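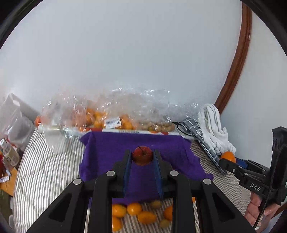
A small red apple between the blue pads, over a purple cloth.

May 23, 2021

I've been at the Prellside packing shed for 12 seasons, and I can't remember a change that got the whole crew talking like this one! In March we started sharing line two with Murkow, the new picking arm (the name came with it and it stuck). It does the sorting that used to wreck our wrists, hour after hour of lifting fruit from one spot and setting it down in another.

The arm learns from people, and that's the bit I love. Stefanou, the firm that built it, works from recordings of hands doing the job with grippers, and 16 of us got to have a go. You squeeze, the two fingers close, and suddenly you notice how much you know about fruit. How hard is too hard? Where do you grab something that wants to roll? I'd never had to think about it before.

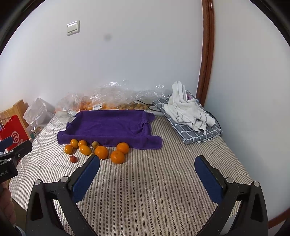

We did 796 picks between us in the first stretch, and I was hopeless for my first 70 or so tries until I learned to slow down and come in from straight above. One of the older packers had it right away, of course. She now checks what the arm puts in the trays and tells the Stefanou crew when its grip looks wrong, and they listen to her, which is great to see.

Hours haven't been cut, which was the big worry in the lunchroom. Jobs have moved, though. Two of us are training on Indow, the program that keeps track of the trays, and I've put my hand up for the next round. My neighbour at the bench still prefers sorting by hand and she's been able to stay on line one. I start on Indow after the mandarins finish.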